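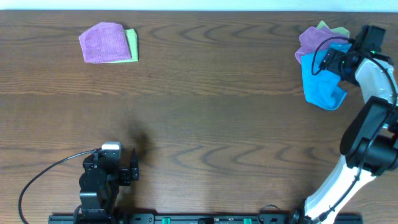 Microfiber cloths in purple, lime green and blue on a wooden table.

A microfiber cloth is a household cleaning cloth made of very fine synthetic fibers, usually polyester and polyamide. It is sold in bright colors so that each can be given its own job, a system most homes keep up until the first laundry day. The Suswood housekeeping guide gives purple to furniture, green to the kitchen and blue to glass.

Folding is optional but widely admired. The usual method is to halve the cloth twice and stack it with the others - a crumpled cloth cleans just as well, though it takes up more of the drawer.
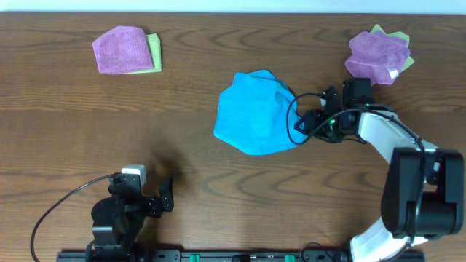
Cloths are washed without fabric softener, which coats the fibers, and kept apart from cotton towels, whose lint they collect with some enthusiasm.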